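Two Days in Brendport

I took the early train to Brendport in April and stayed 2 nights. The old harbor is smaller than I expected.

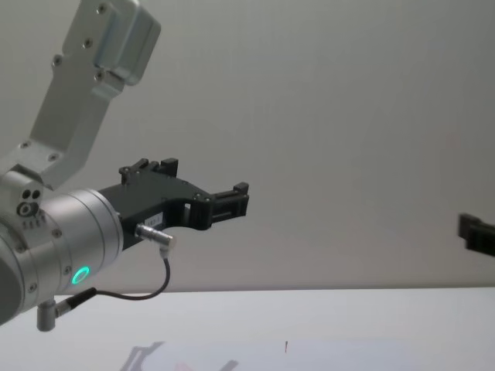
The walk out to the lighthouse is 700 steps from the ferry dock, according to the sign. 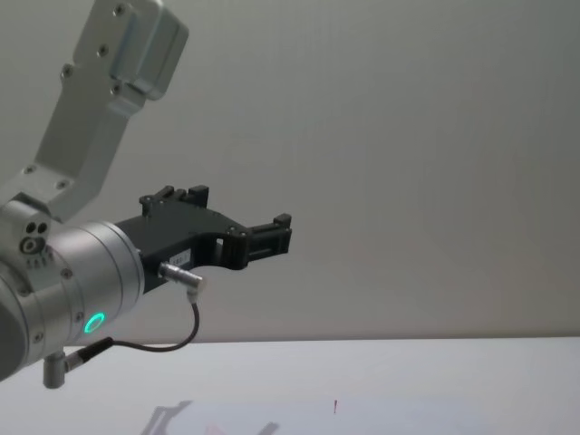 On my second morning I went to the Stenberg chapel, which opens at 7. The walls inside are plain, a pale gray-white like the one behind the white table here, and the only color comes from the windows. Entry is free.

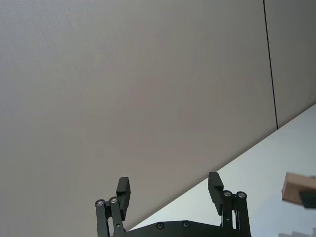
Khurana commented that the chapel closes for lunch now and that the Ploltwood bus is the better way back. I took the ferry.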